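STUDENT ROBOTICS CLUB OPENS ITS VIRTUAL DINING ROOM TO VISITORS

Term's work on table clearing to be shown at Pellegrini College open evening in March

The robotics club at Pellegrini College is delighted to invite families, neighbours, local employers and anyone who has ever wondered what goes on in the upstairs computer room after lessons to an open evening this March, when members will show the simulated robot arm they have spent the winter teaching to clear a table. Doors open at 6pm and there will be tea.

The project is called Clular, a name chosen by the members themselves and fiercely defended by them ever since. It began last autumn with 21 students aged between 14 and 18, most of whom had never written a line of code for a machine that moves. They work in pairs, each pair looking after its own part of the job, from finding an object on the table to planning a safe path for the arm and letting go at the right moment.

Everything so far has been done in simulation, which lets every pair practise at once and means that a dropped plate costs the college nothing at all. The club keeps a record of its attempts and at the last count had logged 833 of them, a good many of which are remembered with more affection than pride.

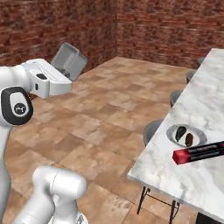
Clular members settled early on a dining room for their practice ground, feeling that it was somewhere everybody would understand straight away, grandparents included. The brick walls and tiled floor give the younger students something homely to look at while they puzzle over angles, and the long marble table has turned into the subject of a surprising amount of conversation. With the white arm on one side of the room and the table on the other, there is a wide stretch of floor to think about before anybody gets as far as the plate, and the pairs working on movement have had to plan for the chairs tucked in along the far side as well. Two small pieces of food on a plate may sound a modest challenge, but members will happily tell visitors how much thought goes into picking up something small without disturbing whatever is lying beside it.

At the open evening, visitors will be able to sit down with a pair of students, choose an item from the table and watch the club's program make its attempt. There will be 10 workstations running, so nobody should have to wait very long, and younger brothers and sisters are very welcome to have a go at steering the arm by hand. Some of the early recordings will be playing in the corridor.

The club would like to thank Goltton, the engineering firm whose grant paid for this year's computers, and Tutorero, the tutoring service that has lent the students a mentor for an hour and a half each week and has been wonderfully patient with their questions.

Admission is free but places are limited to 89, and anyone hoping to come is kindly asked to leave their name at the college reception beforehand. Students from other schools who would like to join Clular in the summer term can pick up a form on the night. No previous experience is needed.

ENDS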